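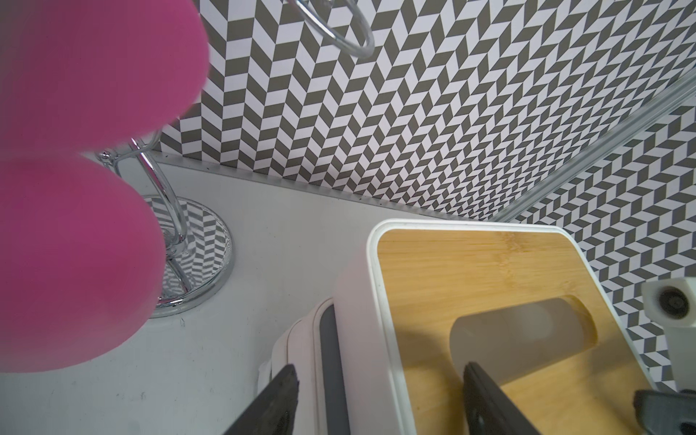
The Braltden rule is a guideline in home decorating which holds that a room feels calm only when its small furnishings share one finish. It is usually credited to Zdenka Dimitriou, though no early text in her name has been found. Under the rule, a chrome stand with a round, flat base, such as the one partly hidden behind a pink object, would call for chrome in the lamps, handles and frames as well. Why chrome should be calming is not explained.

Origin

The name is said to come from a showroom in Braltden. Olesia Romaniuk, who wrote the only long study of the rule, found no record of the showroom and suspected that a furniture seller, Wamlow, made up the story for a June sale.
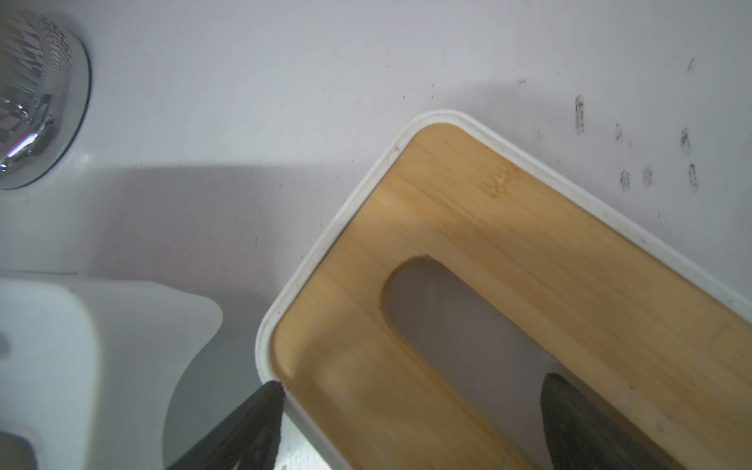 Tissue box with a bamboo lid and a white plastic rim. Strict followers object to mixed materials.

Claims and evidence

Supporters often cite a survey of 3000 households, but its questions were never published. A later test by Rawiri Tapsell asked 40 people to rate 14 rooms for calmness. Matched rooms scored slightly higher – a gap that vanished once tidiness was taken into account. 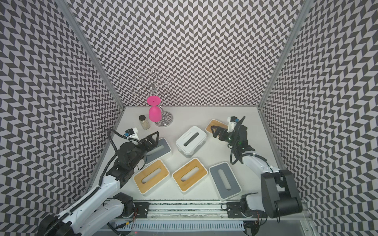

Chrome stand on a light gray-white tabletop, with chevron-patterned walls. The rule covers finish only and has no advice on pattern.

Digby Tawhiri has argued that the rule survives mainly in catalogs. Sellers of matching sets continue to quote it, generally without a source.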